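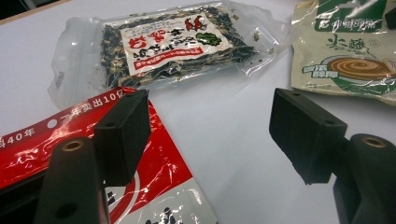
How to write a character profile page for the Grorkmont comics wiki

Many new editors ask me how to start a profile, so I wrote down my way of working. It is for characters of the Grorkmont series, but the Guson pages use the same template and you can follow it there too.

Before you write
Read every issue in which the character appears. Keep a notebook open and write the issue and page number beside each fact. For Captain Sivonthorpe I needed 20 issues, and I still missed her first appearance, which was only a shadow on a wall. Abdelkrim Mansour corrected it for me the same evening.

1. Open the blank template and save it under the name the character uses most. Other names go in the field "Aliases".

2. Fill in the physical facts: height, weight, eyes, hair, skin. If the comic does not give the height, leave the field empty. Please do not measure it from the drawings, the artists change it from panel to panel.

3. Write "Unusual features" as short pieces divided by semicolons. Horns; a tail; 6 fingers on the left hand. Do not put powers here, they have their own section.

4. Powers come next. Use the present tense and say what the character can do on the page. If a power was shown one time only, add the issue number in brackets.

5. Write the history in the order of the story world. Publication order is confusing when there are flashbacks. Six paragraphs are enough for most characters. A long history can get a separate page.

6. Choose one quotation for the top. It should be spoken by the character and copied exactly, also with the strange spelling.

Alternate versions
When a character exists in 2 worlds, make one page for each and link them in the first line. The Tamošiūnaitė twins are the difficult case. They share one body in the second world, so they have one page there and two pages in the main one.

Saving the page
Press "Preview" and check the links. Red links are allowed if the other page is planned. Then leave a note for Merike Pētersons on the talk page. She reads new profiles on Monday and will move yours from "Draft" to "Complete", or write to you what is missing.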